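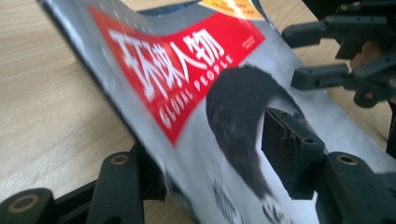
Global People, silver-gray cover, red title banner.

Reading Room Checklist, Periodicals Table
Site: Pisharody House, second floor
Checked by: Larysa Chornovol
Reviewed by: Parisa Rashti
Month: September

Marks used: OK, FIX, N/A

1. Table and floor

1.1 Table stands level, no rocking. OK
1.2 Top free of splinters and raised grain. OK
Comment: Ran a cloth over all four edges and it did not snag.
1.3 Walkway to the window clear. FIX
Comment: Two step stools were parked there again on Monday. Moved to the closet. Please return them after shelving.
1.4 Cords kept out of the walkway. OK

2. Magazines

2.1 Staples flat, no points sticking out. FIX
Comment: Three issues pulled for open staples. Left in Tymofii's tray.
2.2 Covers attached, no mold or damp smell. OK
2.3 Yellow labels readable and stuck down. OK
Comment: Labels that lift at the corner get pressed, not taped.
2.4 Titles sorted before filing. OK
Comment: Science Fiction World (科幻世界) and Global People (环球人物) go in separate holders. The inventory shows 259 issues on this floor, and the count was not repeated this time.

3. File holders

3.1 No cracks in the plastic. OK
Comment: Checked the grid walls on the blue one with a flashlight. One older holder, stored in the closet, has a split base and should be thrown out.
3.2 Holder sits fully on the table or shelf. OK
3.3 Magazines go in one at a time, bottom end first. OK
Comment: The blue holder is open at the top, so tall issues can lean back - keep a hand on the holder until the issue is seated.
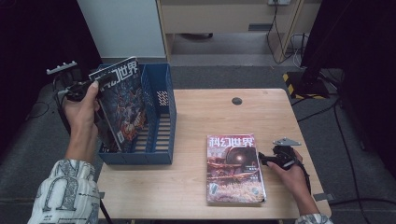
3.4 Holders not overfilled. FIX
Comment: Two on the lower shelf were too tight to pull an issue without dragging the holder along. Split them.

4. Shelving

4.1 Wall brackets tight. OK
4.2 Heavy holders below shoulder height. OK
4.3 Shelf load tag in place. FIX
Comment: Tag missing on bay 2. Ximena Orellana has the spare - limit is 75 pounds per shelf.

Open items go to Nadiia Mykhailiuk. Bay 2 stays closed until the tag is back up.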